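Red Cloth Tabletop Set
README, Clevismont release

What this is

A folder of pictures of small household things sitting on a red cloth. There are 1000 entries in the index and 841 of them have pictures behind them. The rest are placeholders from a naming scheme that was going to be very elegant. Leave them alone; the loader script skips them.

The things are the sort that collect at the end of a kitchen counter: a jar with a shiny lid, a green fruit, a pale lump of something soft. None of them was chosen for its looks. The cloth was chosen for its looks, and we have been picking lint off it ever since.

Layout

table/ - wider views, cloth and objects together
close/ - near views, often mostly cloth
notes.txt - one line per session, spelling not guaranteed

A typical entry from table/, tagged jar, fruit_green, cloth_red:

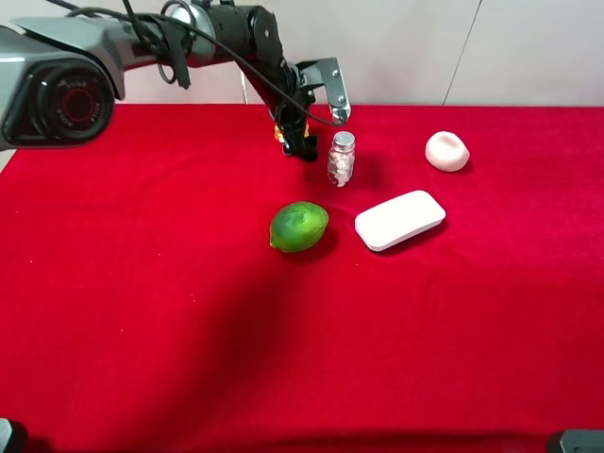 Anil Hegde wrote in to ask that fruit_green be split into lime and lemon, on the grounds that anyone who cooks would want to know. He is right that they would. The tag stays as it is until someone can sort all 269 fruit entries without starting an argument, and so far the argument has started by the second one.

The cloth

It gets its own section because it takes up most of every picture. The pile shows brush marks, creases and every white speck in the building. Annotators on the Drondix pass tagged it as carpet, tablecloth and, once, "lawn (red)". All three were merged into cloth_red. Specks are not labeled. If you are training something to find small white objects, please read that sentence again.
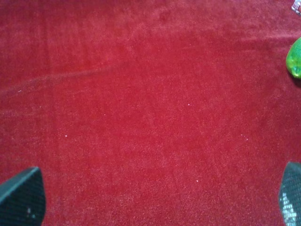
close/: red pile with white specks, green fruit at the right edge. Tags: cloth_red, fruit_green.

Known problems

Glass. You can see the contents through the jar, so some people outlined the jar and others outlined what was in it. Version 2 uses the outside of the glass, lid included.

Shadows. Not part of the object. The Zolov masks disagree and were kept in masks_old/ for anyone who misses them.

soft_white. This tag covers anything pale and squashy that could be foam, clay or possibly food. We had a longer list of names for a while - it made things worse. 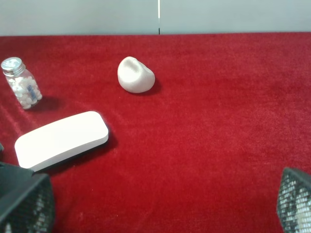 table/: jar of white pills, soft_white to its right, gray wall behind. Label on the jar not legible; leave the text field blank.

Using it

Free for teaching and research. Credit it as the Red Cloth Tabletop Set, Clevismont. Corrections go in the Edwards tracker under "tags", with the entry number in the title. Reports that only say "the white thing is wrong" will be closed.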